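Unit 5: Gathering Demonstrations
Course notes, Aslak Solberg

Last time we trained on a set somebody else had made. Now we get to make our own, and I think it's the best part of the course! Everything the policy knows about picking up a can comes from what you show it, so your habits at the controls matter a lot.

We work in simulation with the Claster kitchen. One demonstration (we'll also say "episode") runs from the reset to the moment you press Save. The arm is a Franka, and you drive it from your own keyboard or a 3D mouse. Look at the whole counter before you move anything. Where will the fingers come down, and what else is standing near that path?

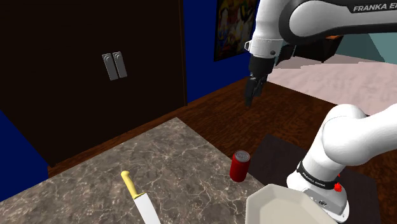 What to vary

Object positions, first of all. If the can always starts in the same spot, the policy can learn the spot and ignore the can. Press Shuffle between episodes, and change the wall and floor colors every so often too.

What to keep steady

Your speed, and your way of approaching. Long pauses get recorded along with everything else, and a policy will happily learn to pause (mine did, for a whole January).

How many

Each pair records 75 episodes. Last year's class ended up with 243 usable ones out of 280, and that was plenty for a first policy. Keep your failed tries in a separate folder. We'll want them in Unit 6!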